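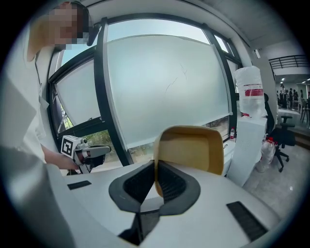
Re: [Hultham-list] The 39 and what is left of it

Lucinda Blackwood wrote on 30 April 2022:
> Does anyone know whether the 39 still goes to Ondgate? The timetable
> at the stop says yes. The driver said no, and he had the bus.

Lucinda,

The driver wins, I'm afraid. Since March the 39 has turned round at Suneck, outside the garage, and you are meant to change there for the Dunleavy bus. This leaves four minutes before the 39 pulls in, so bring a book.

I wrote to the bus company and got a reference number, 2,949, and a leaflet about cycling.

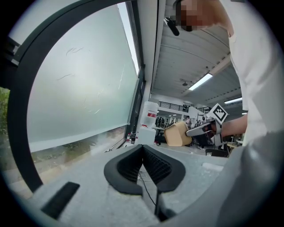 They say the Ondgate end carried too few people, going by a survey done in the school holidays, when half the passengers were at home in bed. The petition needs 2,000 names before the council will discuss it. We have about half, one of them my sister, who lives in Spain.

I drive to Ondgate on market mornings and have two spare seats, if you don't mind the dog.

Leilani Benavides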